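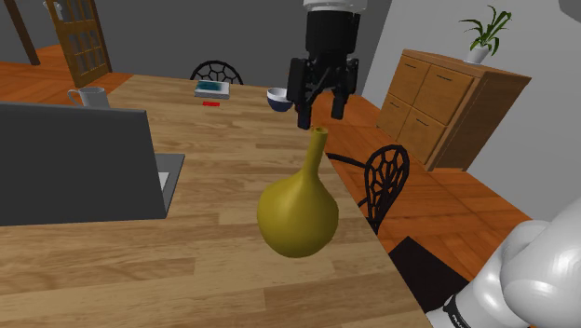

*Last changed: 19th January*

Spent the day teleoperating an arm in the Clendanach dining room sim. The task is to pick up the yellow vase by the neck, lift it off the table and set it down again.

2/ I drive with a handheld controller. Trigger closes the fingers, wrist maps to wrist. Leonie Thiele wrote the mapping and I still roll the wrong way when the arm is facing me.

3/ The neck leans, so a straight vertical approach puts one finger closer than the other. I now line up on the neck first and come down slowly.

4/ We save each demo as joint positions plus camera views. I recorded 99 today and threw out 22, mostly for long pauses where I was thinking. The policy copies the pauses.
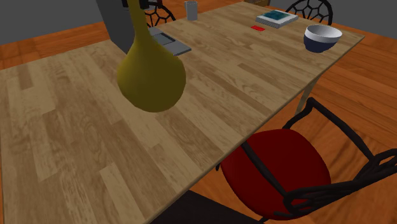
5/ Lift height matters more than I expected. If I go too high, the way back down takes longer and my hand drifts. I keep it low now.

6/ The total for this task is 1,671 demos across all operators. Wiebke Albers did most of the early ones in September, on the old controller. Hers are faster than mine.

7/ Next is the same task with the laptop and mug moved between demos. I'll post the training results when the run finishes. It has 13 hours left.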